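Writing the Odd News Story: notes for session 4

Right, last time we did court reports, and I promised you something lighter. So we're on the odd little local story, the kind with a runaway animal or a strange thing found in a loft. I love these and I've written far too many of them.

Start with what happened. My first one was for the Grukuvik paper, about a goat that got into the Troltance bus depot and ate part of the timetable. I opened with the history of the depot (122 words of it, or 121 if you trust my old editor, who struck out every single one). Her version began with the goat. Yours should too!

Your second paragraph says who told you. Keep the attribution short — "the driver said" will do nicely — and don't go hunting for fancier verbs. People in these stories never need to exclaim or quip.

Then go back and tell it in order. Readers will forgive a plain sentence but they get cross if they can't tell whether the goat came in before or after the night bus.

A word on animals. Get the species right. I once called a slow worm a snake in print and we had letters for weeks. If the owner says it's a python and you can't check, write that the owner says so.
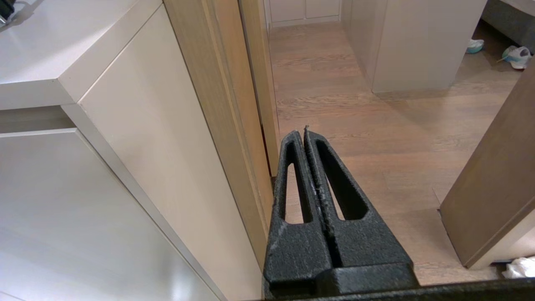 Video stories need a bit more care, as you're often writing from a short clip and a phone call. Write down what's on the screen before you ring anybody, and keep it separate from what you're told afterwards. With the still on this page I'd put down two black fingers, nearly closed, scuffed and a bit dusty, with a wooden floor showing through the slots. I wouldn't put down what they were about to pick up. Same goes for a fox on a doorstep, which may or may not be "hungry".

For next time, read the Fetier ferry story in your pack and the shorter one from Ông. Mark every fact that has no source. Then write your own odd story in roughly 822 characters, headline included, and bring 2 printed copies so we can swap.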